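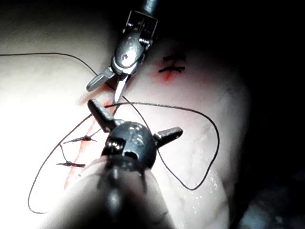 Chapter 6. Thread Faults in Automated Suturing

A fault in an automated suturing system is any event that moves the thread, the needle or the tissue outside the limits set for the current step. Most of these events are small. The arm stays within its joint limits, no alarm sounds, and the error shows up only when a knot fails to tighten. Slack thread is a common starting point. A long strand left lying over a practice pad in a wide, irregular loop, near stitches already tied, gives the controller a poor basis for its next motion. The loop can catch on a prong or pass under a jaw, and the position encoders will report nothing unusual.

This chapter covers how such faults begin, how they are detected and how the system should stop. It assumes the material on wrist kinematics in Chapter 3.
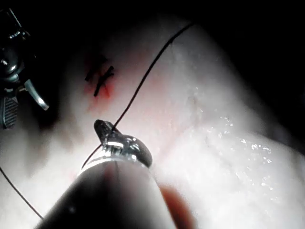 Text and case material: Findum Technical Press, Surgical Automation Group

6.1 The Wuisan stoppage

The main case in this chapter comes from the Wuisan test laboratory, where a two-arm system running the Rurkanero controller was being qualified on synthetic tissue. In August the system halted during run 1031 with a force limit error on the needle arm. The log gave the cause as "tissue contact." The operator cleared the error and restarted the step. The arm then pulled against a snagged strand and tore the pad next to the last stitch.

The log entry was wrong. The force sensor had measured a real load, but the software had only one label for any load above the limit while the needle was held. Thread tension and tissue contact were recorded as the same event. The operator followed the written procedure for tissue contact, and that procedure allowed a restart.
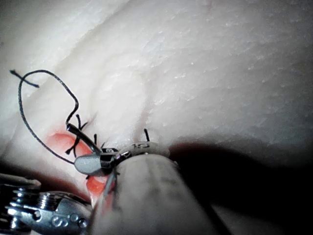 6.2 Occlusion

A wrist camera sees the work from close range, and the instrument it serves is always in its view. Any strand that passes behind the jaw or the shaft is lost to the tracking software until it comes out again. On a sutured pad the difficulty is greater. Where the jaw hides part of the incision and short black thread ends stand up near the needle, the tracker must decide which dark segments belong to the live strand and which belong to finished stitches. A wrong match produces a false thread path. The Rurkanero software assigned a confidence value to each path but did not pass that value to the motion planner - a design choice that was changed after the stoppage.

6.3 Restart after a force limit stop

A force limit stop should be treated as a loss of state. The position of the arm is still known, but the path of the thread is not. A restart that uses the stored path repeats the motion that caused the stop, often with less slack available.

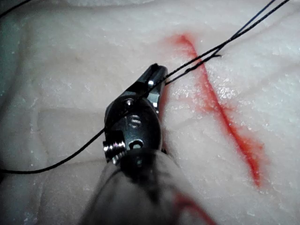
The revised procedure, adopted first at the Gramitz training center, requires the following steps before motion resumes:

Hold both arms in position with the jaws unchanged.
Lower the commanded tension to zero.
Trace the strand by eye from the needle to the last knot.
Confirm that no segment crosses a pivot, screw or housing edge.
Discard the stored thread path and acquire a new one.

If the strand can't be traced along its full length, the step is abandoned and the thread is cut by hand. Section 6.4 describes the sensor changes needed to tell thread tension from tissue contact.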